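Home Routes Fares Rider Guides Contact
Search this site Enter keyword Go

How to File a Delay Refund Claim on the Stenstead Line

Riders holding a paper or card ticket can claim a refund when a train reaches its final stop late. The steps below apply to single tickets, day tickets and monthly passes. Group tickets are handled by the agent who sold them.

Before you start

Have the ticket number ready. On paper tickets it is printed under the fare; on a Zallholm card it is the long number on the back. You also need the scheduled departure time and the names of both stations. If you changed trains at Rimkutė, list each train separately.
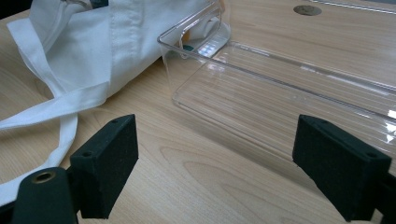

Step 1. Check the delay. Open the Past Trains page and enter the station where you got off. The posted arrival time is the one used for the claim. A delay of less than 10 minutes does not qualify.

Step 2. Fill in the form. Use Form 2, at the ticket window or online. Enter times in the 24-hour format. Leave the "cause" box blank. The office fills it in from the control room log.

Step 3. Attach proof. Paper tickets must be sent in with the form, so keep a copy. Card holders attach the trip history page only. Pass holders enter the pass number and the month of issue, such as July.

Step 4. Submit. Online claims return a reference number on screen. Window claims are stamped, and the lower half of the form is your receipt.

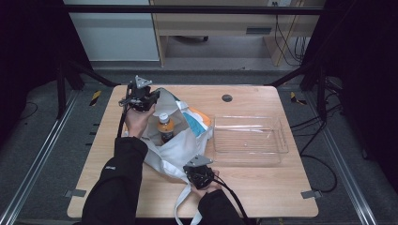
White tote bag with a bottle inside, on a table.

How refunds are paid

Card refunds go back to the card balance. Paper ticket refunds are paid by check or in cash at the Brallus window. Cash is limited to claims of up to 125 per rider; larger amounts are paid by check. Pass holders receive a credit against the next pass.

If a claim is refused

The refusal letter gives a reason code. Code 2 means the times on the form do not match the log. Correct the form and send it again under the same reference number. For any other code, write to Anderson Seixas at the claims office and include the letter.

Page maintained by Wellington Barros, Rider Information. Changes to the form are posted at the ticket windows first.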